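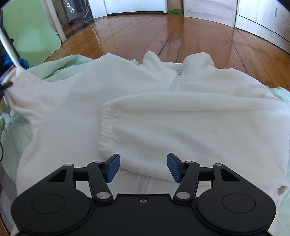 White fleece jacket with a front zip.

Care labels on fleece should state a wash count. At present they give a temperature and a few symbols, and the buyer learns nothing about how long the pile will last. A jacket washed at 30 degrees with a light spin ages differently from one washed hot and tumble dried — yet both labels may read the same.

Bosman tested its own 225 gram cloth over 90 washes and printed the pilling grade on the swing tag. Stevora publishes no figure at all. I would make the test compulsory and put the result beside the fibre content, in the same size of type. The cost per garment is small, and the mills already hold most of the data.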